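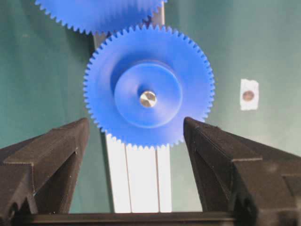
Bon, je vous avais promis des nouvelles de Bellini, notre planificateur de mouvements, et j'ai trois semaines de retard sur ma propre lettre. La version de mai est enfin sur le dépôt ! Elle change pas mal de choses dans la façon dont on écrit une tâche d'assemblage, donc prenez un café, ça va être un peu long.

Le gros morceau, c'est la phase d'approche. Jusqu'ici, on calculait la trajectoire une fois, à partir de la pose estimée de la roue dentée, et on fonçait. Ça marchait très bien le matin, moins bien à 16 heures quand la lumière tournait dans l'atelier et que l'estimation se mettait à glisser de 2 millimètres (avec des dents aussi fines, 2 millimètres, c'est l'autre bout du monde). Maintenant l'estimation est relancée en continu à 25 Hz pendant les derniers centimètres, et le planificateur corrige au vol. J'ai longtemps résisté à cette idée parce que j'avais peur des oscillations, et j'avais un peu raison : les premiers essais en simulation tremblaient comme une feuille. Un filtre tout bête sur la correction latérale, et c'était réglé. Trois jours de débogage pour onze lignes de code, je vous laisse apprécier le rendement.

Deuxième nouveauté, l'état « contact inattendu ». Avant, dès que les doigts touchaient quelque chose hors du plan, on coupait tout et il fallait relancer la séquence à la main. Bellini sait désormais faire la différence entre un contact sur le bord de la pièce et un vrai blocage, enfin, il essaie. Le seuil se règle dans le fichier de tâche, avec une valeur par défaut volontairement frileuse. Si vos pièces sont en plastique, commencez bas et remontez doucement. Je suis preneuse de vos réglages, d'ailleurs, parce que les miens viennent d'une seule cellule et que je me méfie des valeurs qui n'ont connu qu'un seul établi.
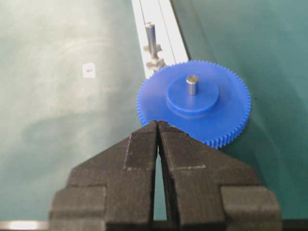 Un lecteur de chez Estovow m'écrit que ce nouvel état lui paraît dangereux, qu'il préfère un arrêt franc à un logiciel qui se croit malin, et qu'il voudrait pouvoir tout désactiver d'un coup. Eh bien c'est prévu ! Mettez la reprise sur « manuelle » et vous retrouvez l'ancien comportement, à la virgule près. Je comprends très bien la réticence, et pour une cellule en production je ferais sans doute pareil pendant les premières semaines, le temps de lire les journaux et de voir ce que le classifieur raconte.

À propos des journaux, justement : ils sont passés au format Gistton, ce qui veut dire qu'on peut enfin rejouer une saisie pas à pas, avec les images du poignet, les efforts et les décisions du planificateur sur la même ligne de temps. J'ai relu quelque 2000 tentatives comme ça (pas d'une traite, rassurez-vous) et j'ai découvert que la plupart de mes échecs d'insertion se préparaient bien avant l'insertion, au moment de la prise. La pièce est tenue, tout a l'air normal, mais l'axe de l'alésage est un poil de travers et le planificateur n'en sait rien.

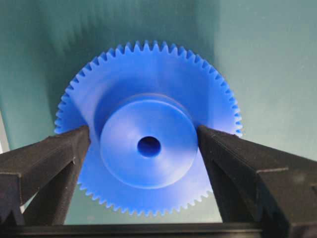 Du coup j'ai ajouté une vérification après la prise : on cherche le cercle de l'alésage, on compare avec la pose attendue, et on corrige l'orientation avant de repartir vers l'arbre. Ça coûte un peu de temps de cycle, je ne vais pas vous mentir, et si vous êtes pressés vous pouvez la sauter avec une option. Elle est encore fragile quand les reflets s'en mêlent. Le ticket 19 est ouvert là-dessus, venez-y mettre vos cas tordus, plus il y en a, mieux je me porte.

Pour la mise à jour, attention, les anciens fichiers de tâche ne se chargent plus tels quels. Il y a un script de conversion dans le dossier des outils, il gère tout sauf les macros maison (désolée pour celles et ceux de Zultlow qui en ont écrit des kilomètres). Faites une copie avant, vraiment. Et si la conversion râle sur les repères, envoyez-moi le fichier entier plutôt qu'une capture du message d'erreur, j'irai beaucoup plus vite !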